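공동구매·모금 페이지를 직접 서버에 올려 운영할 때의 설정 요령

이웃끼리 공구나 주방용품을 공동구매하면서 모금 페이지를 직접 운영하는 경우가 늘었다. 아래는 오픈소스 모금 도구 Zitevel을 집에 있는 소형 서버에 설치해 쓰는 경우를 기준으로 정리한 것이다. 다른 도구를 쓰더라도 결제, 백업, 정산 항목은 대체로 그대로 적용된다.

설치 전 확인

메모리는 최소 4GB를 확보한다. 2GB에서도 설치는 되지만 이미지 변환 작업이 겹치면 데이터베이스 프로세스가 먼저 종료된다. 저장 장치는 SD 카드 대신 SSD를 쓴다. 서버를 주방이나 작업대 옆에 둘 때는 기름때와 톱밥이 흡기구로 들어가지 않도록 바닥에서 띄워 벽면 선반에 올리고, 흡기구 쪽 간격은 손가락 세 개 폭 이상으로 한다. 필터는 분기마다 청소한다.

도메인 인증서는 자동 갱신으로 설정한다. 갱신 스크립트가 80번 포트를 쓰는 방식이면 공유기에서 해당 포트가 막혀 있지 않은지 먼저 본다. 막혀 있으면 DNS 방식으로 바꾼다.

결제 모듈

결제 연동은 Grukmont 모듈을 기준으로 한다. 시험용 키와 실거래용 키를 같은 설정 파일에 넣지 않는다. 환경 변수로 분리하고 파일 권한은 소유자 읽기 전용으로 둔다. 시험 결제는 800원짜리 항목을 하나 만들어 승인, 부분 취소, 전액 취소 순서로 돌린다. 부분 취소에서 잔액이 맞지 않으면 소수점 처리 옵션이 켜져 있는 것이다. 원화만 받는다면 끈다.

웹훅 재시도 횟수는 기본값이 10회인데 3회로 줄이는 편이 낫다. 서버가 꺼져 있는 동안 쌓인 요청이 한꺼번에 들어오면 같은 참여 건이 두 번 기록되는 일이 있다. 중복 방지 키를 주문 번호로 지정해 두면 기록은 한 건으로 합쳐진다.

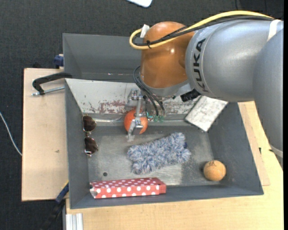 목표 금액은 물품 대금에 배송비와 수수료를 더해서 잡는다. 1인당 금액은 참여 인원으로 나눈 뒤 10원 단위로 올림한다. 원가가 2,795원으로 나오면 2,800원으로 게시하고, 차액은 포장재 항목에 넣는다. 마감 시각은 자정을 피한다. 서버 시간대가 UTC로 남아 있으면 오전 9시에 마감되어 버린다. 설치 직후 시간대를 Asia/Seoul로 바꾸고 재시작한 다음 로그의 시각을 확인한다.

사진 업로드

물품 사진은 긴 변 1600픽셀로 줄여서 올린다. 원본을 그대로 올리면 목록 화면이 느려지고 백업 용량도 커진다. 휴대전화 사진에는 위치 정보가 들어 있으므로 업로드 시 메타데이터 삭제 옵션을 켠다. Zitevel에서는 관리 화면의 미디어 탭에 있다.

백업

데이터베이스는 매일 새벽 4시에 덤프하고, 업로드 폴더는 주 1회 복사한다. 복사 도구는 Siltudura를 쓰면 변경분만 옮기므로 외장 디스크 하나로 충분하다. 백업 디스크는 작업이 끝나면 마운트를 해제한다. 복원 시험은 5월과 11월에 한 번씩, 별도의 빈 디렉터리에서 한다. 덤프 파일이 열리는지만 확인하고 넘어가면 첨부 파일 경로가 깨진 것을 놓치기 쉽다.

알림

메일 발송은 집 회선에서 직접 하지 않는다. 대부분 스팸으로 분류된다. 외부 중계 서비스인 Zoubi를 연결하고 SPF와 DKIM 레코드를 등록한다. 참여자가 800명 이상이면 발송을 나누어 예약한다. 제목에는 물품명과 마감 시각만 쓴다.

정산 후 처리

배송이 끝나면 참여자 주소를 삭제한다. 거래 기록은 보관 대상이므로 주소 필드만 비우고 행 자체는 지우지 않는다. 관리자 계정은 모금이 없는 기간에 잠가 두고, 보안 업데이트는 다음 모금을 열기 전에 적용한다. 업데이트 후에는 시험 결제를 처음부터 다시 돌린다.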